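Heststead Community Board > Home and Garden > Basement humidity won't go below 70

kvam_hollow
Posted 7:40 pm
Bought a Joltier dehumidifier in February for our basement, 2,000 square feet with a block foundation. Hygrometer read 86 percent when I started. It's been stuck in the low 70s ever since. Filter is clean and the hose drains fine.
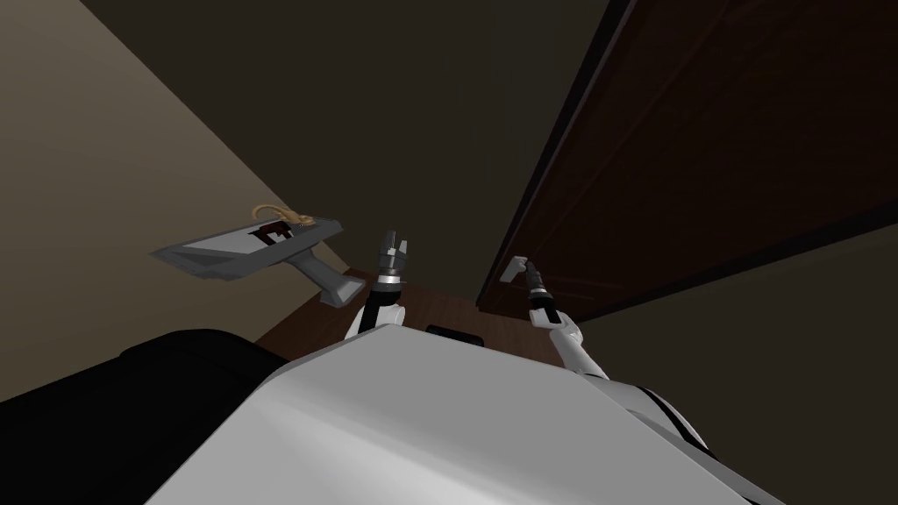
What humidity should I be aiming for down there?

Fifty percent is a good target. Under 60 will keep most mold from getting going.

oldpump
One unit is too small for that much floor. Get a second one and put it at the other end.

sheena_haldane
I disagree with buying anything yet. Check your gutters first. Ours dumped water right against the wall and no machine could keep up. We ran the downspouts out 10 feet and dropped 15 points before we touched the dehumidifier.

oldpump
Gutters matter, but block walls pull moisture out of the ground no matter what. I ran two Nesadicos for years and would do it again.

kvam_hollow
Downspouts end maybe a foot from the house, so I'll start there.
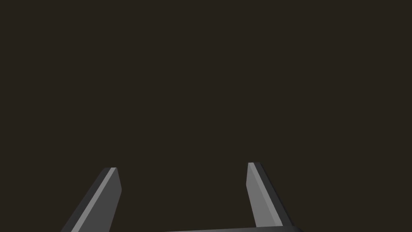 Should the basement windows stay open in summer?

Keep them closed when it's muggy out. Warm outside air drops its moisture on the cool walls and the machine has to pull it back out.

oldpump
Agree with that part. Still say he needs a second unit.

sheena_haldane
Give the downspouts a few good rains, then take a reading in the same spot and post it.

kvam_hollow
Will do. Extensions are five bucks each at the hardware store, picking them up tomorrow.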